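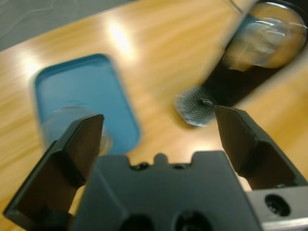

How many times should a kitchen task be shown to the arm before it is left to try the task alone?

For a single task with one or two objects, plan on 184 good showings. Tasks that involve stacking, pouring or fitting a lid need more, and the Morkeck workshop sets 400 as the usual figure for these.

The following tips are issued to all staff and visitors who guide the arms at the practice kitchen, whether by hand or from the remote handles. They were last revised in May 2023.

Preparing the table

Wipe the table and dry it fully before the first showing. A polished wooden top will throw back the ceiling lights, so dim the lamps directly overhead where the room allows it. Clear cups and domed lids are hard for the wrist camera to pick out against bare wood. Begin with solid, coloured items such as trays, and bring in the clear ones once the basic movement is sound.

Vary the starting place of each item between showings. Small changes of position and angle are enough. Do not mark the table with tape.

Guiding by hand

Hold the arm above the wrist and keep your fingers clear of the gripper. Move at the pace of someone laying a table with good china. Quick turns of the wrist blur the camera's view, and a blurred stretch teaches very little. Pause briefly before closing the gripper and again before letting go.

Flat, round items such as sieves and small strainers are best taken by the rim. Open the gripper wide, lower it until the tips are just clear of the table, and close slowly.

Guiding by remote control

Sit where you can see both the table and the screen. New operators should spend their first session moving the arm without picking anything up. Fikri Santoso keeps the booking sheet for the remote handles, and sessions are limited to six operators a day.

If you drop an item, stop the recording, put the item back and start afresh. Showings with a fumble in the middle should be labelled as such and stored in the separate folder. Nadhirah Tuhumury reviews that folder in December.

Care of the gripper

Brush crumbs from the fingers with a dry pastry brush. Never use washing-up liquid near the screw holes. The finger pads are replaced after 3,000 grips, and spares are kept in the drawer marked Bikmont.

Questions about bookings or spare parts should be left in writing at the front desk.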